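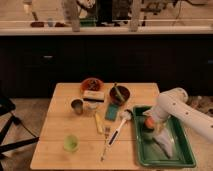

電源が突然落ちるのですが、どこから調べればよいですか。
最初に、無負荷時と起動時の出力電圧をテスターで測定してください。12V系統の許容範囲は11.4Vから12.6Vです。起動の瞬間だけ下限を割る場合、原因の多くは配線の電圧降下か、ヒューズホルダーの接触抵抗にあります。無負荷でも範囲外であれば、電源ユニット側の不良を疑います。

測定はどの位置で行いますか。
電源ユニットの端子と、マザーボード側コネクタの2か所です。両者の差が0.3Vを超えるときは、線材を太くするか配線を短くします。測定中はプローブの先端で隣の端子を短絡させないよう注意してください。

Mokness 616で使えるヒューズの定格は。
入力側は6Aのスローブローです。速断型を入れると突入電流で切れることがあります。定格を上げて対処しないでください。

待機中にも電流が流れます。故障ですか。
スタンバイ回路と監視用マイコンが動作しているため、故障ではありません。完全に遮断するには入力側のスイッチを切ります。遮断後、コンデンサの放電が終わるまでカバーを開けないでください。

起動に失敗し、LEDが2回点滅を繰り返します。
低電圧保護が働いた状態です。入力電圧を確認し、スイッチを切って放電を待ってから再投入します。
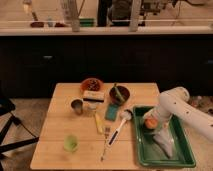

Lahlouさんからは、再投入しても同じ点滅が続き、入力コネクタを差し直したところ復旧した、との報告がありました。コネクタの圧着が緩いと、負荷がかかったときにだけ電圧が下がります。軽く引いて抜ける端子は圧着し直してください。はんだを盛って固定する方法は、根元で芯線が折れやすくなるため推奨しません。

Iston製のACアダプターは流用できますか。
出力電圧、極性、プラグ径が一致し、定格電流が本機の要求値以上であれば電気的には使用できます。極性はセンタープラスです。逆接続保護は入っていますが、保護ダイオードは一度の逆接続で劣化する場合があるため、接続前に必ず確認してください。

バッテリーと併用できますか。
Grisano切替基板を経由すれば可能です。バッテリーとアダプターを直接並列に接続しないでください。切替時の瞬断は出力側のコンデンサで吸収しますが、ハードディスクを2台以上接続した構成では不足することがあります。その場合は容量を追加します。

コンデンサを交換するときの選び方は。
耐圧と静電容量は元の部品に合わせ、105℃品の低ESRタイプを選びます。耐圧は高くても構いませんが、外径とリード間隔が基板に合うことを確認してください。極性表示は基板のシルクで斜線側が負極です。
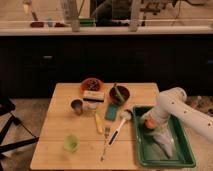

担当:技術サポート部 電源・基板チーム

ファームウェアの更新中に電源が落ちました。
基板上のリカバリージャンパーを短絡した状態で電源を入れると、書き込みモードで起動します。書き込みが完了したら電源を切り、ジャンパーを元の位置に戻してください。戻し忘れると通常起動しません。

問い合わせの際に必要な情報は。
基板のリビジョン、入力電圧の実測値、接続機器の一覧、LEDの点滅回数を記載してください。改造している場合は、変更箇所の回路図も添付してください。リビジョンは基板裏面、入力コネクタの脇に印字されています。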